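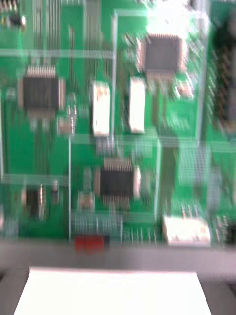

**Wendelin Plattner**, repairs editor

## Cleaning old battery contacts

Most guides tell you to buy a special spray. I doubt you need it. My 1983 Lüthi radio came back with white vinegar and a cotton bud.

1. Take the batteries out.
2. Dab the crust with vinegar and leave it for 10 minutes.
3. Scrape gently with a matchstick. Sandpaper strips the plating, whatever the forums claim.
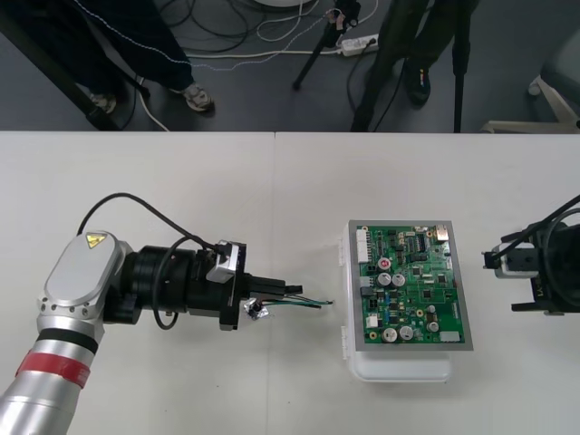 4. Wipe with a damp cloth, then let it dry overnight.

Draltov sells a "contact reviver" as well. I tried it on 7 radios and couldn't tell the difference.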